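Cordero H2 Head Camera Module
Celtemine > Cameras and Controllers > Head-mounted

The Cordero H2 is a head-height color camera module for manipulation work. It fits a headband for recording a person's hands and a neck plate for use on a two-arm robot. The same housing, lens and cable are used in both positions, so footage from one can be compared with footage from the other without a lens correction step in between.
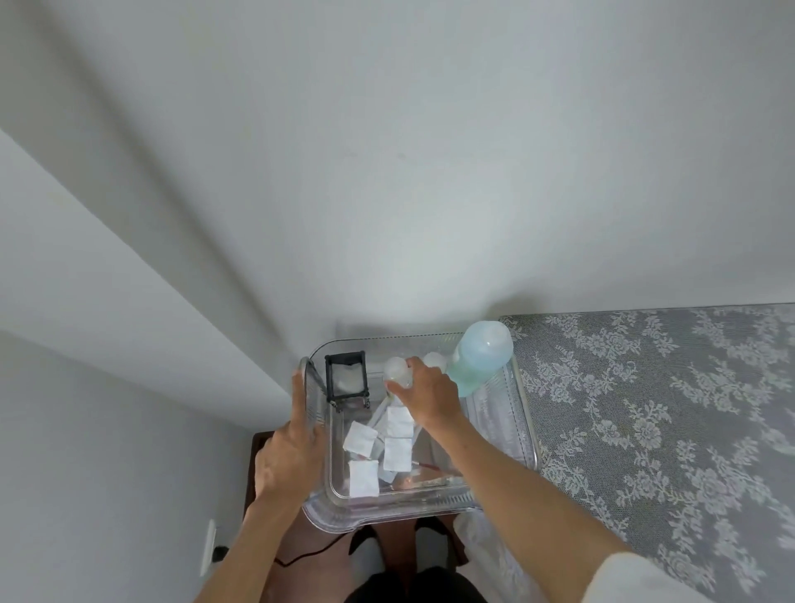
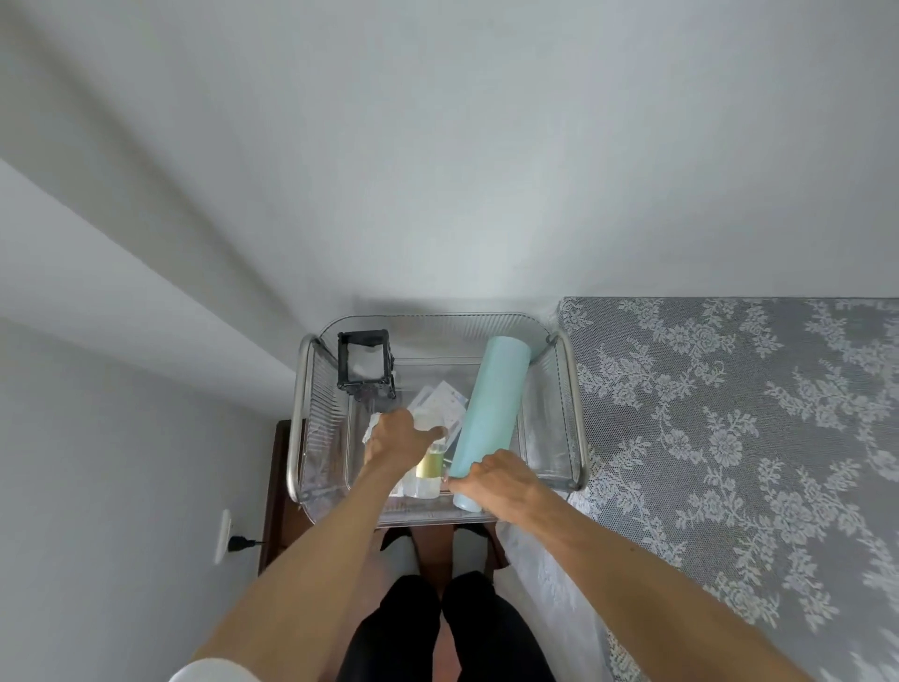 Both views: reaching into a clear container at close range.

The main design question for a head camera is what it keeps in view when the hands drop below chest height. Wide lenses hold both forearms but spend a large part of the image on walls and floor. Narrow lenses give more pixels on the fingers and lose one wrist as soon as the head turns. The H2 uses a moderately wide lens and a hinge between the camera and its mount. The hinge has 10 detent positions and locks with a single thumbscrew. Set the angle once per operator and write down the detent number.

Bench comparison

Shona Niven ran the H2 at our Jultville bench against the Dollska wrist camera, using small household goods in open-top boxes. The purpose was to choose a camera layout for a gripper trial, and both units were used on every pass.

Clear plastic. The H2 handled transparent walls acceptably when the light came from one side. Under direct overhead light the rims of the boxes produced streaks that a contour-based grasp planner read as edges. A diffuser over the lamp removed most of them. The Dollska unit showed fewer streaks but often focused on the box wall instead of the item behind it.

White on white. Cotton pads, folded paper and tissue were the hardest items for both cameras. Automatic exposure on the H2 settles on the wall when a pale wall fills the upper part of the image, and the hands go dark. Fix the exposure manually. The lower-half metering option in firmware 2 is an improvement but does not replace a fixed setting.

Tall bottles. Bottles leaning in a box were located reliably from above. Their lower ends were often hidden by the hand, and here the wrist camera was clearly better. For two-finger grippers that approach along the bottle axis, we recommend fitting both.

Thin items. Sticks and swabs lying flat were visible in the H2 image but could not be separated from one another when they touched. Neither camera solved this. A suction or soft-finger gripper that does not need an exact grasp point is the more practical answer.

Patterned fabric. A strongly patterned cloth next to the work area gave the tracker many stable features and helped hold the head pose. Plain walls did the opposite. If the work area is in a bare corner, put something textured next to it.

Controller

The H2 connects to the Celtemine C-series controller over one locking cable that carries power and data. The controller timestamps each image against the arm joint readings. Internal storage is replaceable and is supplied in the 2000 GB size only. Third-party controllers can be used, but the timestamps will then come from the host computer and will drift over long recordings.

Specifications

Sensor: color, global shutter
Field of view: 70 degrees vertical
Mount: headband or neck plate, same hinge
Hinge: 10 detent positions, thumbscrew lock
Exposure: automatic, lower-half metering, manual
Cable: locking, single connector
Storage (in controller): 2000 GB

In the box

H2 camera module
Headband with spare pad
Neck plate and screws
Locking cable
Lens cloth
Printed calibration card

Not included: controller, wrist camera, arm adapters.

Known limits

The H2 gives no depth reading. Users who need one should pair it with a separate sensor and calibrate the two together. The headband slips on short hair after long sessions, and a revised pad is due in October. Orders already placed will receive the new pad without charge.

Recalibrate after any change of lens, mount or hinge angle. A changed detent number in the recording log is the most common cause of poor hand tracking in files sent to support.

Page last revised September 23, 2024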